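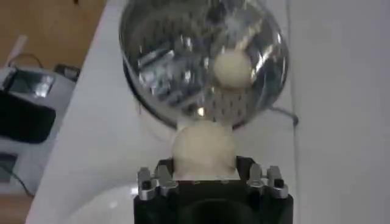 Vue de la caméra de poignet : une boule crème entre les doigts de la pince, une seconde dans le saladier en inox perforé.

Rechercher un produit, une référence… OK

Pince parallèle Krajewska K4 pour bras légers
Réf. 3655 – livrée avec doigts standard, bride et câble de 90 cm

La K4 est arrivée au catalogue en avril et c'est la pince qui sort le plus souvent de l'armoire depuis ! On l'a montée sur deux bras différents, on lui a fait prendre des boules lisses, des gobelets, des couverts, des sachets à moitié pleins, et on a eu envie d'écrire une page un peu plus longue que d'habitude, avec ce qui nous a plu et ce qui demande encore du réglage.

Ce que c'est

Une pince électrique à deux doigts, course parallèle, ouverture maximale de 90 mm. Le corps est noir, large, assez bas, et l'ensemble se fixe au poignet par quatre vis. Une petite caméra se monte juste derrière et regarde entre les doigts : on suit la prise de très près, jusqu'au contact. L'effort de serrage se règle de 4 à 50 N, par pas fins dans la moitié basse de la plage (et c'est là que tout se joue quand on manipule des objets légers ou fragiles).

Les essais sur objets ronds

Un objet rond et lisse, dans un récipient profond aux parois brillantes, c'est un exercice redoutable. La boule roule dès qu'un doigt la touche avant l'autre, le bord du saladier limite l'angle d'approche, et l'inox renvoie des reflets partout dans l'image. On adore ce test, il dit tout de suite si une pince est précise au centrage.

Avec la K4, la bonne recette chez nous a été de descendre doigts ouverts à 90 mm, de s'arrêter au-dessus de la boule, de refermer lentement jusqu'au premier contact, puis seulement de serrer. À l'effort minimal, une boule lisse peut glisser vers le bas pendant la remontée. Deux crans plus haut, la tenue devient franche et la surface de la boule n'est pas marquée. Odair Cordeiro, qui a mené la plupart des essais, préfère une descente légèrement inclinée quand la boule repose contre la paroi ; de mon côté je reste à la verticale et je décale le point de prise. Les deux marchent, essayez !

Comparée aux autres pinces de la gamme

Perville P2 : plus légère, plus rapide à la fermeture, mais l'ouverture est moins généreuse et il faut viser juste. Très bien pour les petits objets posés à plat sur une table. Dans un saladier, le corps plus haut nous a gênés à plusieurs reprises.

Tevthorpe à ventouse : imbattable sur les boîtes et les plaques. Sur une boule, tout dépend de l'état de surface, et au fond d'un récipient on perd souvent l'étanchéité. Nous la gardons pour d'autres tâches.

Krajewska K4 : un peu plus lente que la Perville, nettement plus tolérante. Si le centre de l'objet est mal estimé de quelques millimètres, les doigts rattrapent l'écart en se refermant. C'est vraiment ce point qui nous a conquis.

La caméra

Le module de poignet est vendu séparément. Son angle est large, ce qui permet de garder à la fois l'objet tenu et une bonne partie du plan de travail à l'image. En mouvement rapide, l'image devient floue, surtout en lumière faible : baissez la vitesse sur la fin de l'approche ou raccourcissez le temps de pose. Sur l'inox, nous désactivons l'exposition automatique, qui a tendance à courir après les points lumineux.

Contrôleur et compatibilité

La K4 se pilote avec le contrôleur Priltport, en position ou en effort. Le passage d'un mode à l'autre se fait en cours de cycle, sans réinitialiser l'axe. La bibliothèque Python est fournie, avec un script d'étalonnage à lancer après chaque changement de doigts. Prévoyez une boucle de câble souple au niveau du poignet : avec 90 cm c'est confortable sur un petit bras, un peu juste si le boîtier est posé par terre.

Caractéristiques

Ouverture : 0 à 90 mm
Effort de serrage : 4 à 50 N, réglable
Fixation : quatre vis, bride fournie
Retour d'information : position et courant moteur
Câble : 90 cm, connecteur verrouillable
Doigts : interchangeables, montage par l'avant

Conseils de montage

Serrez la bride en croix, puis vérifiez à la main que les deux doigts se referment bien au milieu. Faites passer le câble du côté opposé à la caméra. Pour les objets très lisses, les patins souples (en option) changent beaucoup de choses ; nettoyez-les avec un chiffon humide, sans solvant.

Démonstration

La K4 est montée à l'atelier tous les vendredis, de 14 h à 17 h. Apportez vos propres objets, surtout les pénibles ! Un message la veille suffit pour que nous préparions le bon jeu de doigts.

Ce site utilise des cookies pour mesurer l'audience et mémoriser votre panier. Accepter – Refuser – Paramétrer

Contact | Livraison et retours | © Tous droits réservés | Haut de page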